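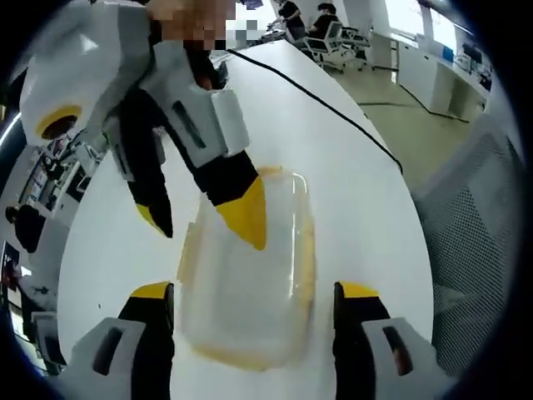 When the packing line at Fistard went automatic, my friend Nusrat Gondal cried in the parking lot, and then she got a better job out of it, and she still isn't sure how she feels. I've been chewing on that all week (sorry, this will ramble a bit!). She used to close lids all day. Now she spends her shift teaching, holding a gripper in each hand and doing the same small job over and over so a machine can learn it from her.

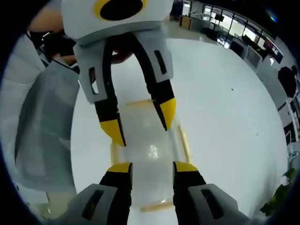
Tetum, Mar 21, 2018

I finally got to sit with her for an afternoon, and what struck me was how much she knows without knowing it. How hard to squeeze thin plastic, for one! She'd never had to put it into words before.
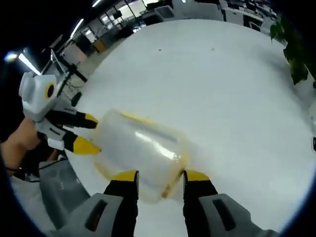
Her wrists get tired in new places, she says, and she misses the chatter on the line. There were 46 of them there, and the training group is much smaller and quieter. But she sits down when she likes, and people ask her opinion now, which in all her years of packing hardly ever happened. I hope they keep asking once July comes and her contract is up.

2 comments

Helmut Lammers
We went through the same at Ackermann. I miss the chatter too.

packing_mom
Give Nusrat a hug from me!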